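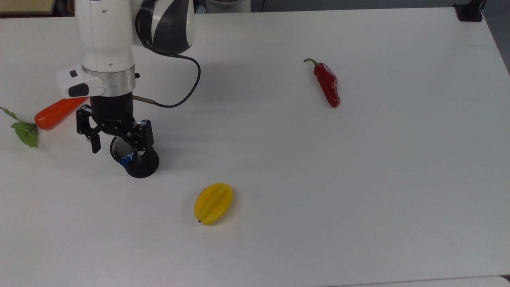 Robot teaching by demonstration is the practice of giving a robot a task by having a person carry it out through the robot, either by moving the arm by hand or by driving it from a distance. The movements are recorded and later used to produce a program or to train a controller. The tasks chosen for early work are usually small ones done at a table, such as picking up an object, moving it and putting it down. Toy food is a common choice of object: a carrot, a red chili pepper and a yellow star fruit laid out on a white tabletop differ in colour and outline, and each calls for a slightly different approach by a two-finger gripper. The method is also known as programming by demonstration or learning from demonstration, although some writers keep these terms apart.

Teaching by hand

In hand teaching, also called kinaesthetic teaching, the operator takes hold of the arm and leads it through the task. The motors are set so that they carry the weight of the arm but give way to a push. Joint angles are stored many times a second, together with the opening of the gripper. The operator feels the limits of the arm directly and soon learns which positions it cannot reach.

The main drawback is that the operator's hands and body tend to come into view of any camera recording the work. A controller trained on such pictures may come to depend on the hands being there. One remedy is to play the recorded movement back with nobody touching the arm and to take the pictures during the second run. This doubles the time needed and requires every object to be put back in its starting place.

Remote control

In remote control, or teleoperation, the operator moves a separate device and the robot follows. The device may be a joystick, a hand-held controller whose position is tracked, or a smaller arm with the same arrangement of joints. The last of these is often called a leader arm, and the robot that copies it a follower. The operator may stand beside the table or work only from camera views.

Operators without a sense of touch tend to grip too hard or to press objects into the table. Some systems send forces back to the hand, which adds cost and can make the link unstable if there is a delay. Others simply limit the force of the gripper.

Recording sessions

A single run of a task is called a demonstration or an episode. The operator starts it, completes the task and marks it as a success or a failure. Objects are moved between runs so that the robot does not learn a single fixed path. Practice varies on whether failed runs should be kept. Many groups discard them, while others keep those in which the operator made a mistake and then put it right.

The Ondbridge collection, described in a report dated February 3, 2026, holds 3,907 demonstrations of tabletop tasks, all made by remote control. A further 293 were recorded and left out, mostly because of dropped camera images. The Plornura software used for it stores each run as a separate file with a short written instruction. A smaller set made at Stitville used hand teaching only, with 100 runs for each task.

Limitations

A robot taught in this way generally copies the habits of its teacher, including pauses and needless movements. Runs made by several operators may disagree on how a task should be done, for example on which side an object should be approached from. Changes in lighting or in the height of the table can also cause a taught task to fail.

See also

Teleoperation
Imitation learning
Robot gripper
Teach pendant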